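Ladska Home Cooking Times – README

What is in it

400 recipes copied out of old leaflets and parish cookbooks, with the cooking time each one claims and the time a second cook needed in an ordinary kitchen. One row per recipe, plain CSV, commas inside quotes.

Why it exists

I stopped believing printed cooking times years ago. Onions do not brown in 5 minutes, whatever the leaflet says. Rirnari, the older list most people still use, takes the printed figure on trust and then averages it, so the mistakes come out looking tidy. I wanted the claim and the result side by side.

Columns

title – as printed, spelling mistakes kept
claimed_min – the printed time, in minutes
found_min – the time our cook wrote down
method – boil, bake, fry, steam, stew
source – leaflet, book or card
notes – often blank, sometimes rude

Known problems

Each recipe was cooked once. That is thin, and I would not build a theory on it.
Steaming is badly covered. Most sources say "until done" and leave claimed_min empty.
Oven settings are as printed. I doubt any two ovens agree at 400 Fahrenheit, so treat the baking rows with care.
Portion sizes were guessed for anything from the Ocampo cards.

Steamer and lid, with and without buns: 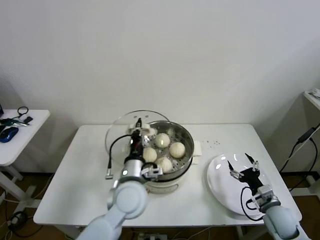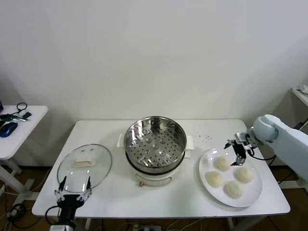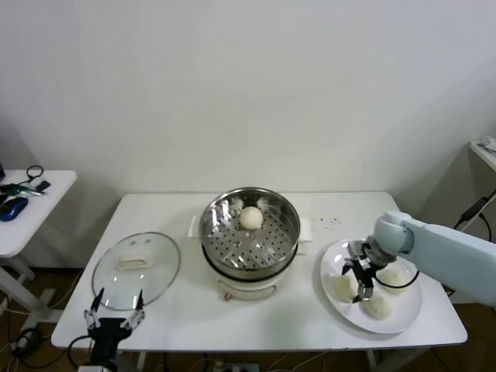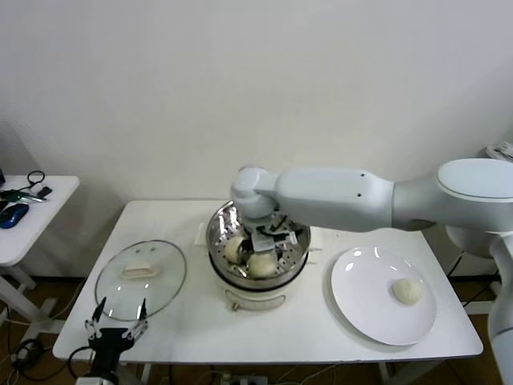
Changes

June: removed the Pandwood leaflets. They turned out to be copies of one another with the titles changed, and I should have spotted it sooner.

Use

Free for anything. If you quote an average from this file, say how many rows went into it. Corrections are welcome if they come with the source page – "my gran did it faster" will not be merged.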